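Notes for my talk, student robotics evening, Feb 23, 2024
Please read together with the slides. Text in parentheses is only for me.

Slide 1 - Title

Good evening, and thank you for staying after the poster session. I speak for our club, Jendadel. We are students from different years, and most of us had never programmed a robot arm before November. My talk is on our block sorting project, which we prepare for the Sodero student challenge. I have fifteen minutes, and I would like to keep the last five for questions.

(Speak slowly. Drink water before slide 2.)

Slide 2 - The task

The challenge rules fit on one page. Small blocks of several colors and shapes are put on a flat board. The arm must bring them together by color, and it may only push. It may not pick up anything. A run is finished when all blocks of one color stay together in the place that the judge has named, or when the time is over.

When we first read this, we thought it was the easy category. We even discussed if we should change to the picking category, because pushing looked too simple for a group of our size. I ask you to remember this sentence when we come to slide 5.

(Pause here. Somebody usually laughs.)

Slide 3 - Why pushing is difficult

When you hold a block, you know where it is. When you push a block, you only know where you have touched it. A cube pushed exactly in the middle of one side goes straight. If you push it a little to the left of the middle, it begins to turn, and after a short way it slides off the tool. A cylinder standing upright is different again, because the contact is only one line, and a small error makes it escape to the side. The star is the worst for us. It has points and hollows, and the tool likes to stay in a hollow. Sometimes this helps very much and sometimes it carries the star to a place where we do not want it.

Also the blocks disturb each other. If you bring a second yellow block to the first one, you can easily move the first one away.

Slide 4 - The setup

We work at the bench in the Sirkedico lab, on Tuesdays and when the room is free. The tool is a plain rod with a round end. We tried a flat tool before, like a small shovel, but its corners caught on the blocks and we had to decide its angle for each push. With a rod there is no angle to decide. The tool end must stay just over the board. If it is too low, it scratches the wood. If it is too high, it climbs on the block and tips it.

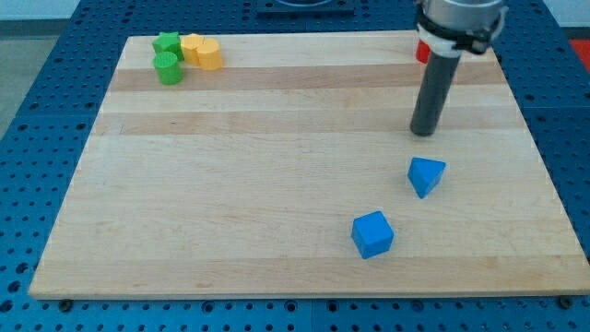
Slide 4: the rod over the board, green and yellow blocks in the far left corner, blue cube and blue triangle nearer to us.

The two blue pieces are a good case to explain our planning. For every block we choose a side to push from, and we draw a line from there to the goal. The triangle has only three sides, so often none of them looks in the right direction, and we must turn it first with a short touch near a corner. The cube is easier, but it needs a turn as well when a corner is facing the goal.

(If there is a question on the corner: blocks close to the edge of the board are a problem, the rod needs space behind them. Do not go into detail, there is a backup slide.)

Slide 5 - Results

Our first program used fixed rules written by hand. We made 200 runs with it, and 79 of them ended with all blocks of the named color in the right place. I was disappointed with this number and I still show it, because other teams should know what is normal at the beginning.

Then we changed one thing. The old program made a long push and looked at the board only at the end. The new program makes a short push of 30 millimeters, looks again, and decides again. It is slower and it looks nervous, but the block has less chance to run away. We have not finished the second series of 200 runs, so I give no number tonight. Please do not ask me to guess - our supervisor is sitting in the second row.

Slide 6 - What we did wrong

We started to write code before we had pushed one block by hand. Later we spent a whole afternoon with a pencil and a cube, and we learned more than in the two weeks before.

We kept our notes in three different places. When the calibration was lost, it took us two evenings to find the last good values.

We also borrowed the planning part from the Halász group next door without reading it well. It expected centimeters and we gave it millimeters. The arm stopped itself at the safety limit and nothing was broken.

Slide 7 - Next steps

Finish the second series. Write a special rule for the star. Practice with a judge who names the goal in the last moment, as the rules allow.

New members are welcome, also from outside engineering. We need people who can write clear instructions, and people who are patient.

(Show the club address. Leave this slide on during the questions. Take the adapter with me afterward, it belongs to the library.)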